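Changing how the wrist camera finds a bin

October 9, 2023

I spent most of September rewriting the part of our perception code that decides where a bin is. It had been bothering me for a long time. The old version worked well enough that I kept putting it off, and then I changed the bin and it stopped working well enough.

The old code did a color threshold, took the biggest blob, fit a rotated rectangle to it and called the center of that rectangle the bin pose. For a plain bin on a plain table that is fine. The planner (ours is called Orkum, it is a fairly thin wrapper around a sampling planner plus a lot of retry logic) got an x, a y and an angle, and moved above the bin.

There were two problems. The first is the tape. I mark the work surface with blue painter's tape so I can put things back in the same cell between runs. The bin is also blue. With the threshold loose enough to catch the whole bin wall, the tape came along with it, and since the strips run right up to the bin, the blob grew long arms. The rectangle fit then went off to one side. The second problem is that the wrist camera often can't see the whole bin. When the arm is low, the far wall is outside the view, and the center of what you can see is not the center of the bin.

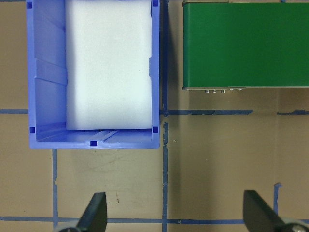 Wrist view with the foam block in the bin. The far wall is out of view and there is tape on most sides.

I tried the obvious things first. Tightening the hue range dropped most of the tape, but it also dropped the darker part of the inner wall. Eroding the mask removed the strips and rounded the bin corners, which made the angle worse. I could have bought tape in another color. I did think about it, but the same code has to run on the second table, and I don't control what ends up on that one.

What I went with is fitting edges to a model. For each bin type there is now a small file with the outer rim size, the inner rim size and the wall height. The detector finds line segments, groups them by direction, and looks for pairs of parallel segments whose spacing matches the rim. A strip of tape also gives you two parallel edges, but they are much too close together, so they fall out at that step. If only three sides are visible, the fit uses three sides and the model fills in the fourth. The pose is still x, y and angle, plus a height that comes from the arm position and the known table plane.

I also got rid of the part that used the contents. The old code assumed the inside of the bin was darker than the rim, and a piece of white foam breaks that right away. Now anything inside the inner rim is masked out before the fit. This takes two passes, one to get a rough pose and one to refine it with the mask applied.

To check it I recorded 864 frames with the bin in different cells and at different arm heights, with and without foam, and ran both versions over them offline. The old detector gave a pose that was badly wrong on 109 of those. The new one was badly wrong on 11. By badly wrong I mean far enough off that a finger would come down on the rim. Most of the 11 are very low views where only one corner is visible, and I would like the code to refuse to answer there. At the moment it guesses, with a low score, and Orkum does not look at the score yet.

The cost is time. The two passes take some 32 milliseconds per frame on the computer next to the arm. The threshold version was close to free. I don't need a bin pose at full camera rate, so I run it once when the arm stops above the cell and once more before the fingers go down. If the two poses disagree by more than a few millimeters, the arm backs up and tries again from higher.

The tooling side was more work than the detector. I had no good way to replay a recording through two versions and look at the results side by side. I was opening two windows and scrolling them by hand. Now there is a script that draws both fits on each frame and sorts the frames by how much they disagree. I should have written it first. The worst cases were all at the top of the list and I fixed two sign errors in the first hour.

Still to do: pass the score through to the planner, refuse single-corner views, and write the model file for the taller bin. I also want to stop typing the table plane in by hand.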